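**Wer hat die Maus zuletzt gehabt? Plurnia bringt die Kabelmaus zurück an den Tisch**

Lerkesville, 10. März 2021 – Der Büroausstatter Plurnia nimmt ab sofort eine Computermaus ins Programm, die weder geladen noch gekoppelt noch gesucht werden muss. Sie heißt Matos, ist rosa und hängt an einem Kabel. Das Unternehmen ist sich bewusst, dass dies als Neuheit begrenzt taugt.

Vorausgegangen ist eine Umfrage unter 295 Beschäftigten in Büros und Heimbüros, die Plurnia im November durchgeführt hat. Gefragt wurde, was am Schreibtisch am häufigsten fehlt. Die Funkmaus gewann deutlich vor dem Kugelschreiber. 90 der Befragten gaben an, in den Wochen davor mindestens einmal mit leerer Mausbatterie in einer Videokonferenz gesessen zu haben, teils mit freigegebenem Bildschirm. Einer hat sich nach eigenen Angaben 15 Minuten lang nicht bewegt und wurde anschließend für seine konzentrierte Art gelobt.

»Wir haben intern lange über Farben gesprochen«, erklärt Baltasar Palma, Produktleiter bei Plurnia. »Schwarz verschwindet auf dunklen Tischen, Weiß verschwindet unter Papier. Rosa verschwindet nirgends. Im Vertrieb gab es Bedenken, die haben sich gelegt, als dort die dritte schwarze Maus unauffindbar war.«

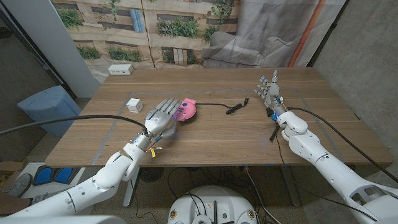 *Rosa Maus mit schwarzem Kabel auf einem Tisch in warmem Nussbraun, links der kleine weiße Würfelkarton, hinten die Steckdosenbox.*

Begleitend erscheint der Leitfaden »Roveo – Ordnung auf der Platte«. Auf 24 Seiten geht es um Kabel, Steckdosen und die Frage, wie viel freie Fläche ein Mensch zum Arbeiten braucht, wenn er ehrlich ist. Empfohlen wird unter anderem, die Arbeitsfläche mit Klebeband abzustecken und alles, was außerhalb liegt, bis Feierabend in Ruhe zu lassen. Steckdosen gehören nach hinten an die Tischkante. Überschüssiges Kabel wird locker gebündelt, ein Knoten gilt ausdrücklich nicht als Bündel.

Ein eigenes Kapitel behandelt kleine Schachteln, die niemand öffnet und niemand wegwirft. Geschrieben hat es Bernadette Rafferty, Redakteurin des Leitfadens. »Ich wollte zwei Absätze liefern«, so Rafferty. »Dann habe ich meine eigene Schublade aufgemacht.«

Matos und der Leitfaden sind über den Plurnia-Kundendienst und im Ausstellungsraum in Lerkesville erhältlich. Der Leitfaden liegt jeder Bestellung kostenlos bei, auf Wunsch auch ohne Maus. Eine kabellose Ausführung ist nicht geplant.

**Pressekontakt**
Plurnia, Pressestelle Lerkesville
Ansprechpartnerin: Bernadette Rafferty
Testgeräte für Redaktionen auf Anfrage. Um Rücksendung samt Kabel wird gebeten.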